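Soltholm Blurbs - README

Hi, and thanks for stopping by! This is a little collection of back-cover blurbs for historical novels, the kind with ghosts, lighthouses, and heiresses who vanish on page three. I started it in July when I was stuck on my own jacket copy and wanted to see how other writers handled theirs. It got out of hand.

What's in it: 1,531 blurbs, one per row, with the title, the year, the publisher's own genre label, and the text just as it was printed. 406 of them are for books set in or near a theater, which says plenty about my reading habits. Everything was typed or pasted in by me and Tuva Westerberg, with permission from the authors or their presses.
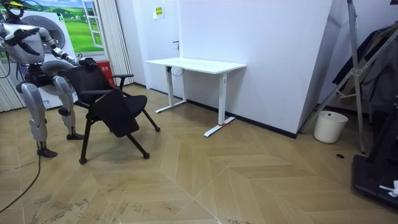

Robot with a folding chair.

How it's laid out: blurbs.csv is the main file and notes.txt has my grumbling. The "spoiler" column is a plain yes or no. I marked yes if the blurb gives away anything past the first third of the book (you'd be amazed how many do!). Tuva and I disagreed on roughly 8 percent of them, and in those rows you'll see both our answers with a slash between.

Things to watch out for: review quotes are stripped out, so a few blurbs start a bit suddenly. Reissues count as separate rows if the text changed. The Boveo paperbacks are missing their years - I only had the covers to work from, and I'd love some help there. Line breaks are gone too, apart from the ones in the verse epigraphs.

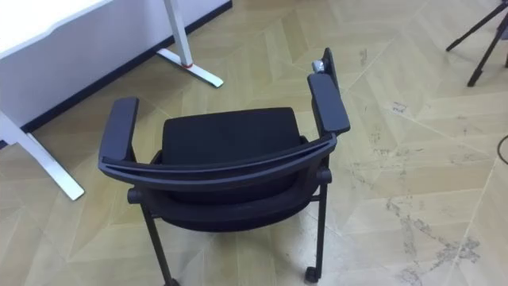
Teodor Fjeld: I'd split the ghost stories out into a genre of their own. Half of what you've filed under "family saga" has somebody dead doing the narrating, and it throws off any search by label.

Fair point, Teodor! I've left the publishers' labels alone but added a "narrator" column in version 2, with "dead" as one of the choices. It's filled in as far as the letter M. Corrections are very welcome, just send me the row number and the line as it's printed on the jacket.

Last updated Sep 11, 2025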